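January 24, 2021

Fault on the left finger again, so I'm writing it up properly this time before I forget half of it. It stuck while closing. The right one came in as it should and the left stopped 5 mm short, sat there, then let go all at once. I pulled my thumb back in time but only just (yes, I know, fingers clear of the linkage, I wrote the rule on the Galtgate sheet myself!).

The Cludik log is no great help. It shows the width reading frozen for 2 seconds and then a jump, with the trigger moving smoothly all the way through. So the trigger side is fine and I think the trouble is down in the pivots, or else the pad is riding up and catching. Yiran Li reckons it's the pad. I've been saying pivot since Thursday and we have a packet of biscuits on it.

Same setup as before, the sunflower table and the blue basin, flat packet out on the top to pick up. I didn't want to change anything while the fault was still coming and going. 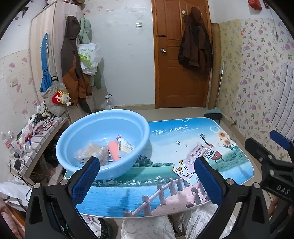
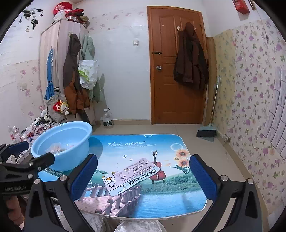 Grippers at the "Think nature!!" table, blue pads on the fingers.

Notebook 2, p. 70

Flat packets seem to bring it on far more than bottles do, which makes sense to me as you have to squeeze nearly shut to get hold of one. I never had it stick with the jaws wide. Yiran tried pushing the left finger sideways by hand with the power off and says there's play in it, and I felt it too, a sort of gritty click near the end of travel. Point to me, I'd say.

Anything recorded after the first jam has to come out of the Plamance batch, the width numbers can't be trusted. I've marked the files but haven't deleted them.

To do: take the left pivots out and clean them, swap the pads left to right and see if the fault moves with them, ask Yuan whether they still have the spare linkage. The counter says 500 closes since the last grease, so that's overdue as well. Left gripper is tagged and in the drawer, please don't use it until I've crossed this out.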